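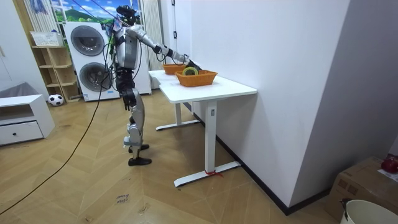 # A Place to Set Things Down: Baskets, Tables and the Small Laundry Room

The laundry room is among the hardest-working rooms in an American home and is usually the last to receive a plan. Detergent comes in, towels go out, and in between the room collects whatever the household has stopped carrying: batteries, light bulbs, a roll of tape, fruit from the grocery bag that never reached the kitchen. Storage advice has traditionally answered this with more cabinets. A growing number of interior planners now recommend a clear tabletop and a pair of open baskets.

Lauri Rantala has planned utility rooms for the Elmont design office for 10 years. In his view, cabinets serve well for what a household uses monthly and poorly for what it uses daily. "A door is a small delay," he said. "People who are holding three things will not open it. They will put all three on top of the washer."

Stacking the washer and dryer addresses that habit at the source by removing the flat top. It also releases a stretch of wall, and Rantala advises clients to resist filling it to the ceiling. He would place a table there, at standing height, with open floor beneath it for sweeping.

## Choosing the table

Standing desks have moved out of the home office and into this role with some success. Their tops are plain and easy to wipe, and their legs are set at the ends, leaving the middle free. Height is the principal advantage. A surface suited to folding shirts is higher than most dining tables, and members of the same family will rarely agree on it. An adjustable frame settles the matter.

White remains the most requested finish at Elmont. It reflects light in rooms that often have only one small window, and it shows spills promptly. Families with young children may prefer a mid-tone top, as pencil and crayon marks are less apparent on it.

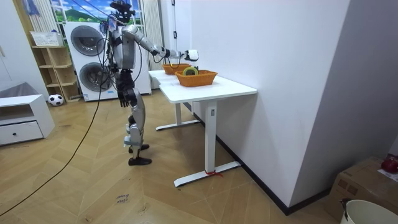
Depth deserves equal attention. A tabletop that is too deep invites a second row of objects behind the first, and the second row is soon forgotten. Where a deep table is already owned, Rantala suggests setting the baskets one behind the other along its length, with space left between them for a hand and for whatever is being sorted.

## Two baskets

The case for two baskets was put most plainly by Heikki Kiiskinen, who teaches home organization courses at the Toivonen Institute in Wustarberg. His introductory course meets for 4 sessions, and the first is devoted entirely to sorting by hand. Participants are given a heap of 32 ordinary household items and two open containers, and are asked to decide what the containers mean.

Most groups begin with elaborate categories and abandon them within the hour. The divisions that last are broad: things one eats and things one does not, or things that belong in this room and things that must leave it. Kiiskinen encourages the broad division even when it appears crude. A basket marked for tools will accept tape, string and a screwdriver without argument. A basket marked for "adhesives" will be empty most of the year.

Shape matters as well. Rectangular baskets waste less of the tabletop than round ones and sit squarely against a wall. Woven sides are light to lift and forgiving of knocks, although crumbs settle into the weave and should be shaken out every week or so.

## Labels
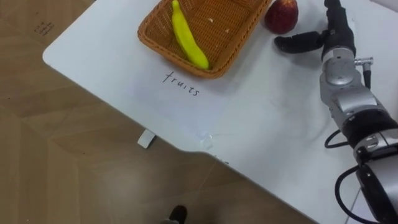

Labeling is the step most households postpone, often in the belief that it requires a machine, a set of matching tags or good handwriting. Kiiskinen asks for none of these. The word "fruits," handwritten in thin black letters on the tabletop just below a basket with a banana in it, meets his standard in full: it is short, it is close to the container and it can be read by anyone standing at the table. He does advise testing any pen on a hidden corner before writing on furniture, and he recommends a strip of paper tape for rented homes or borrowed tables.

A label placed on the table has one further merit. When the basket is carried away to be emptied, the word stays behind and marks the spot to which it should return. The Atora housing cooperative adopted the method in its shared laundry rooms in May, with 5 words chosen by residents. Two have since been changed. "Miscellaneous" was the first to go, and the basket it described now holds clothespins.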